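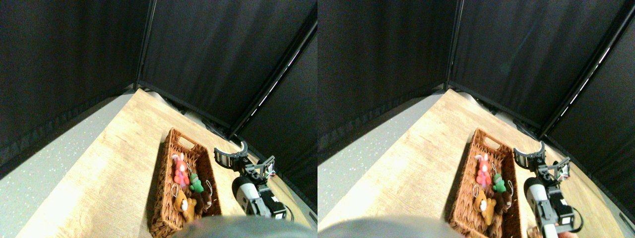 Toy sorting: where the Gerkura recordings stand

The Gerkura project moved from planning to recording this summer, and the bench in the Salehi building has been in use most working days since. This item covers what has been recorded, how a session runs, what we changed along the way, and what we are asking of people who have signed up for slots in the coming weeks.

The task is simple to say. Plush toys go from the basket to the table, or from the table to the basket, one at a time, using the arms. An operator does the moving by remote control and the system stores what the cameras see together with the positions of the joints and grippers. One run of the task from start to finish is an episode. When there are enough episodes, the team at Zinusel trains a policy on them and puts it on the same arms to see what it has picked up.

Our target is 3,000 accepted episodes. As of August 28, 2023, we have 217. That is a low number next to the target, and a good part of it comes from the fact that the first weeks were spent on the setup. Those early runs were kept for testing the storage and are not in the count.

What counts as an episode

There was some confusion over this at the last meeting, so the current rules are written out here.

An episode starts with both arms in the rest pose and the recording already on. It ends when the last toy has been let go and the arms are back at rest. If a toy slips and the operator picks it up again, the episode is good and should be kept. We want those. A policy that has only seen clean grasps does not know what to do after a bad one, and bad ones will come.

An episode is thrown out if a person reaches in and touches a toy or the basket while the recording is on, if the basket is pushed so far that the cameras lose it, or if a camera drops out. Operators mark these in Flumer with the reject button before starting the next run. Please do not delete files by hand. A rejected episode still has to be in the log so the numbering stays in order.

Resetting the table between runs is done by hand, with recording off. Put the toys back in a different layout each time. It does not have to be random in any strict sense, but if the same bear ends up in the same corner ten runs in a row, the policy will learn the corner. The reset sheet next to the monitor shows which end of the basket to favor for each block, and whether the toys should lie face up, face down or mixed.

Why plush toys

We get asked this a lot. Blocks and cups would be easier to grasp and easier to score. Soft toys bend, they catch on each other, and they look different every time they are dropped. An ear or a paw can be the only part that the gripper can reach. All of that makes for slower recording, but it is closer to what people want picked up off a table at home.

The basket adds its own trouble. The rim is high enough that the arm has to come in from above, and a toy near the wall leaves little room for the fingers. New operators tend to come down too fast at the wall and press on the rim. Nothing has broken so far, but the basket moves, and a basket that moves in the middle of a grasp makes the rest of the episode hard to use. Come down over the middle, then go sideways.

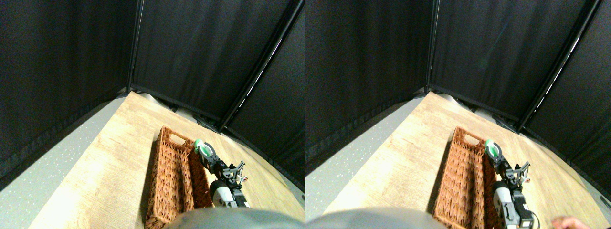
Blocks are kept short for the same reason. An operator does 20 episodes and then hands over or takes a break. We tried longer blocks at first and the results were plain in the logs: the runs near the end took longer, and there were more rejects. Short blocks cost some time in handovers, but we get more usable episodes out of a morning.

Empty-basket starts are being recorded as their own block type. In these the toys begin on the table and all go in. Full-basket starts are the other type. For now the split between the two is even, and we would like it to stay that way through September. If you have a choice of which to run, look at the tally in Flumer and take the one that is behind.

The curtains

Black curtains were hung behind the table early on. Before that the cameras looked straight into the rest of the room, and people walked past, doors opened, and the light changed from one hour to the next. The first small policy we trained for a test did noticeably worse in the afternoon than in the morning. We can't say for sure that the background was the cause, but the difference went away once the curtains were up and we had recorded a fresh set.

There is an argument for taking them down again later. A policy that only works in front of black cloth is of limited use. The plan is to reach the first thousand or so episodes with the curtains in place, train on those, and then add recordings with other backgrounds and measure what that does. Please don't open or move the panels during a block, and if one comes loose, stop and fix it before the next run.

Cameras

There are two kinds of view in each episode. The overhead view is a pair, taken from two points slightly apart, so that depth can be worked out from the difference between them. The wrist views come from small cameras mounted on the arms, and they look along the gripper at whatever it is going for.

The overhead pair is the one operators watch. It gives a good sense of where the basket is and which toy is next. It is poor at the last few inches, when the arm itself can hide the toy. The wrist view is good for exactly that part and not much else. In training we use both. We ran a quick comparison with the wrist views left out, and the policy would reach the right toy and then close its fingers beside it.
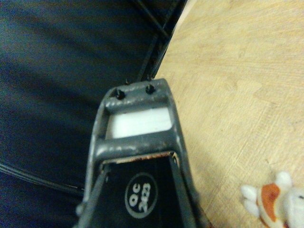
Wrist view of the right gripper, with part of a plush toy in the lower corner.

The wrist cameras are also the ones that give the most trouble. Their picture is dimmer than the overhead one, and it blurs when the arm moves quickly. We have turned down the top speed of the arms a little to help with this. Operators who started before the change may find the arms feel slow, and that is on purpose. The lens should be wiped at the start of each block with the cloth from the drawer. Do not use paper towels on it.

Check that each wrist view is live before you start. In August we lost 33 episodes from the count when one of the wrist streams froze and nobody on shift saw it. The overhead views looked normal the whole time and the arms behaved normally too. Flumer now shows a warning when the picture from any camera has not changed for two seconds, but the warning is small and easy to miss, so the check by eye stays on the list.

Labels and notes

Each episode gets a one-line text instruction, such as "put the toys in the basket" or "take the bunny out." These are picked from a menu. Several operators have asked for more freedom, and we have opened a free-text field for people who want to phrase it their own way. Keep it to one plain sentence and name the toy in the way you would say it to a person. Different names for the same toy are fine. Spelling mistakes are fine too, and will be left as they are.

The notes field is for anything odd. Short is best: "toy caught on rim," "basket turned," "second try on the green one." These notes have been more useful than we expected. When the test policy got stuck at the far end of the basket, we searched the notes for that end and found that a lot of our operators had trouble there as well. We have since added more starts with a toy at the far end.

Please leave the score field blank. Scoring is done later, by a person who did not run the episode.

First training results

It is early and the numbers are small, so take this as a progress note. The policy trained on the accepted episodes can find a toy on the open table and pick it up more often than it fails. Taking a toy out of the basket is much weaker. It usually goes to the right part of the basket, but when two toys are touching it closes on both, or on neither. It does sometimes back off and try again, and we think this comes from the recordings where operators did the same.

We have no result yet on toys the system has not seen. A small set has been put aside for that and is kept in the locked cabinet. Please do not bring your own toys to the bench, even for practice, unless recording is off and they leave with you afterward.

Slots for the coming weeks

Morning slots are mostly full. Afternoon slots are open and we would be glad to fill them. New operators need one practice session, with nothing stored, before their first real block. It takes an hour at most. Sign up through the Flumer calendar under Gerkura, and write "practice" in the comment line so that someone experienced is at the bench with you.

If you can't make a slot, take your name off the calendar as early as you can. The arms need a warm-up and a check of the joint zeros before each session, and we would like to skip that work if the bench is going to sit idle.

The next update will have the results of the camera comparison in full, along with the tally for both block types.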